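Hendenberg Refurbished Desktops: Frequently Asked Questions

Last revised October 21, 2024

Ordering and delivery

Who can order from the refurbished list?
Any registered school, library or nonprofit with a Hendenberg account. Private buyers are served through the Lennox store, which has its own price list and its own terms.

Is there a minimum order?
Yes. The minimum is 5 units per order. Units may be of different models, provided they ship to one address.

How long does delivery take?
Orders leave the warehouse within 10 working days of payment. Orders placed in January take longer, as the annual stock count closes the warehouse for part of the month.

Can I collect my order in person?
Collection is by appointment only. Write to Mabli Beddoe in dispatch with your order number and the name of the person collecting. Photo ID is required at the gate.

Hardware

What is included with a desktop?
The tower and a power cord. Monitors, keyboards and mice are listed separately. Adapters for older monitors can be added at checkout.

Can I open the case without voiding the warranty?
Yes. Removing the side panel, adding memory and replacing a drive are all permitted. Removing the processor or the motherboard ends coverage for that unit. Disconnect the power cord before opening the case, and lay the tower on its side so that the board faces up.
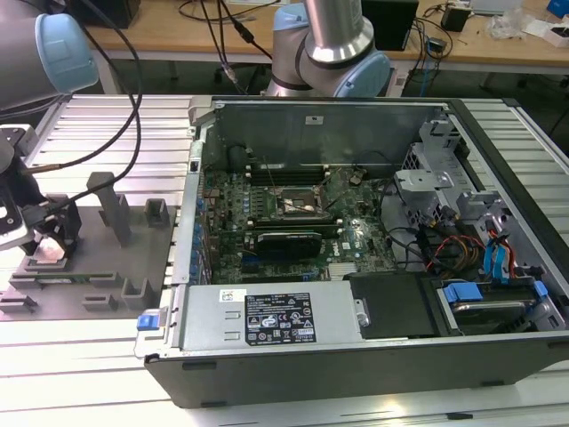

Dell tower with the side panel removed. The memory slots run above the processor area.

Which memory should I buy?
Match the type and speed printed on the modules already fitted. Mixed speeds will usually run at the slower rate. Mixed types will not fit the slot.

Do all units have a separate graphics card?
No. Check the specification line for your model. If a card is listed, connect the monitor to the card – the video outputs on the motherboard may be disabled.

My computer loses the date and time when unplugged. Is this a fault?
The coin cell on the motherboard is probably flat. It is treated as a consumable and is not covered. Replace it with the same type, then reset the clock in the setup menu. 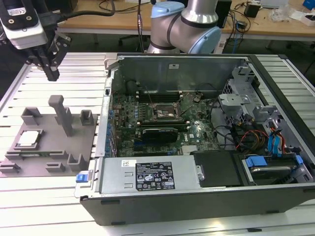 Warranty and returns

How long is the warranty?
2 years from the date of delivery, parts and labor. Batteries and power cords are excluded.

How do I report a fault?
Use the form on your account page. Give the serial number, the fault and any beep or light codes. Heledd Jarman's team answers warranty claims in the order received.

Do I need the original box?
No, but the unit must be padded on all sides. Grultex return cartons can be ordered free of charge from the same form.

What happens to the data on a returned drive?
Every returned drive is erased before testing. Files cannot be recovered afterward, so make a copy before shipping. If your policy does not allow drives to leave the site, remove the drive and note this on the form.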